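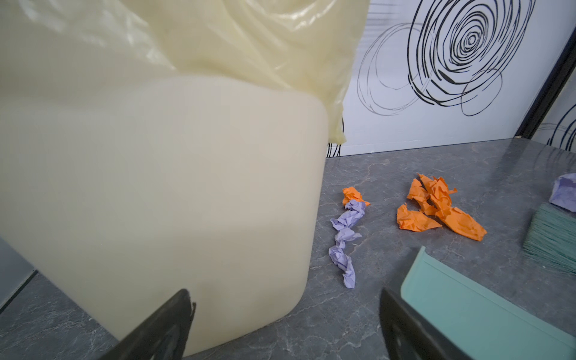

Page 1 of 2

Limalo Home Help > Kitchen > Trash and recycling

Liner keeps slipping on countertop bin, and what to do with crumpled colored paper?

Posted by bakwood_renter
Viewed 2853 times

I keep a cream plastic bin on the kitchen counter for scraps and small trash. It has rounded corners and no lid. The liners I buy are thin pale yellow ones and they are too big for it. They bunch up over the rim and one side hangs down almost to the counter. When I drop something in, the whole bag slides down inside and I have to fish it out.

Second thing. My kids do crafts in the kitchen and I end up with crumpled paper next to the bin, mostly orange bits and long strips of lavender that get twisted up like rope. Can that go in paper recycling or is it trash? The counter is gray with a marble look and I would like to stop colored paper from sitting on it, especially near the sink.

I don't want to move the bin to the floor. We have a dog.

3 replies

sivthorpe_kitchen
641 helpful votes

The bag is too wide for the rim. You can buy a smaller size, but if you have a full box of the big ones, do this:

Put the bag in and push it all the way down into the corners so there is no air under it. Fold the extra over the outside evenly on all four sides. Then gather the slack at one back corner, twist it a couple of times and tie a small knot in it. The knot should sit outside, just under the rim. The bag will be tight around the top and won't slide.

A big rubber band around the outside also works, but on a smooth bin it can creep up. The ones that come on broccoli are too small, I tried.

If the flap still hangs down, tuck it up under the fold. A loose end near the counter soaks up whatever is there and then drips when you carry it out.

For the paper, it depends on your town. Where I live plain colored paper is fine in the recycling if it is clean and dry. Tissue paper and crepe paper are not accepted. Flatten the strips or put them together in a paper bag. Small loose pieces tend to fall through at the sorting plant.

old_formica
12 helpful votes

just get smaller bags

qudah_street
88 helpful votes

The knot trick above is good. I use a binder clip instead since I change the bag every other day and got tired of untying it.

About the counter, you are right to keep colored paper off it. Cheap craft paper bleeds when it gets wet. I had a purple stain on mine from a wet napkin and it took baking soda paste and most of a Saturday to get it out. Try any cleaner in a corner first. If yours is real stone, don't use vinegar on it.

I keep a shallow tray next to the bin and the kids put their scraps on that. At the end of the day I sort it, clean paper to recycling and anything with glue or glitter to the trash. Strips that are still in one piece go back in the craft drawer.

Related: How often should you wash a kitchen bin?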